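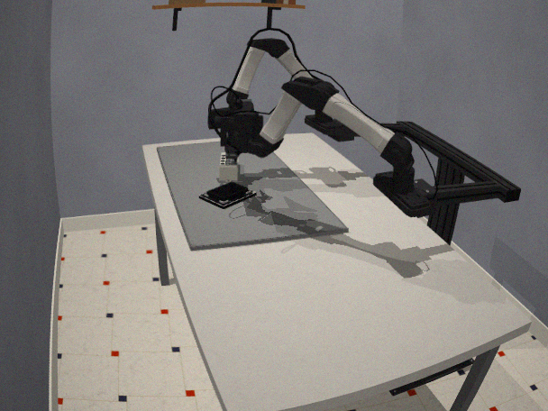 Does a four-day week survive a busy September?

9/19/25
By the business desk

The owner of Segura, a bookkeeping firm in Drinitz, would rather not be named, and she would rather not be called a pioneer either. She moved her staff to a four-day week 2 years ago. I went in doubtful and told her so.

"Good," she said. "The last person who came wanted me to say it changed my life."

Her pitch is simple enough. Same pay, Fridays off, and the phones go to a message. She says the work gets done. I asked how she knows that, and she pointed to the client list, which stands at 37, the same as before the switch. A flat client list struck me as thin proof. She shrugged.

"I wasn't trying to grow. If you want growth, ask somebody else."

What about the hours, though? Most of the short-week stories I have read leave out the part where people log on from the kitchen. She took a while to answer that one. "Some of them do," she said. "I've told them to stop. I don't check."

So it may be a four-day week on paper only, for some of them. She didn't like that wording but offered no other. She did admit that 3 people left in the first year, and that at least one of them found the longer days too hard with small children at home.

Then there is the money. Segura spent $3,593 on Munent, a scheduling program meant to keep the days from spilling over. "We used it for a month," she said. "Now it sends me emails."

One of her bigger clients, the packaging maker Plastex, still calls on Fridays. I asked who picks up.

"I do."

Every Friday?

"Most of them. It's my firm."

I asked if she would go back to five days. She said the staff would walk out, and that she would probably walk out with them. Payroll was due that afternoon, and she had the file open before I found my coat.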